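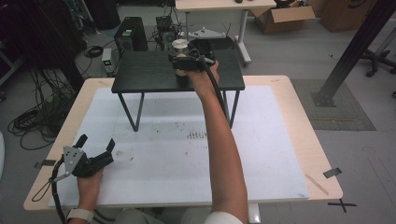 Lift, carry, lower, let go. By January I could do it in my sleep, and my left hand did do it in my sleep, according to my sister, who heard me muttering "open, open" through the wall at Dadirholm.

The job was teaching Mirkus to tidy up. Mirkus had two arms, no legs to speak of and a whole kitchen waiting for it over in Prorkelness, and everything it knew about small round things it had learned from people like me. I held the grippers, I moved the thing, the numbers went down the cable. Then I moved it again. My best day was 235 goes, and I walked home so pleased with myself that I forgot to buy bread!

My aunt thought it was a daft way to earn a living. "Can it do the washing-up yet?" she asked, every single visit. No, I said. Can it make a bed? No. Could it put a jar on a shelf? Well – and here I always leaned forward, because I loved this bit – sometimes. Sometimes it could put a jar on a shelf so gently you'd have thought the jar was asleep.

The trial was at Kontogiannis, the grocer's by the ferry, who had agreed to lend us one aisle after closing. Mustard, capers, those little pots of fish paste. There were 400 jars to put out and Mirkus had all night to do it. I could have done the lot before supper, and I said so, and the shop's owner laughed and brought me a stool.

It was slow. Oh, it was slow. It picked up a mustard, thought about it, turned it a touch and set it down with the label facing the wall. The next went the same way. It dropped a fish paste and carried on putting nothing on the shelf, very carefully, three times.

Then it reached the capers. The arm came up a bit too high and hung there for a moment before it lowered, with a small tilt to the right at the end, and I knew that tilt. I do it with mugs. My mother did it with mugs.

"That's me," I said out loud. "Look, that's how I put things down!"

The owner looked at the arm, then at me on my stool. She passed me the fish paste and told me to do the bottom shelf.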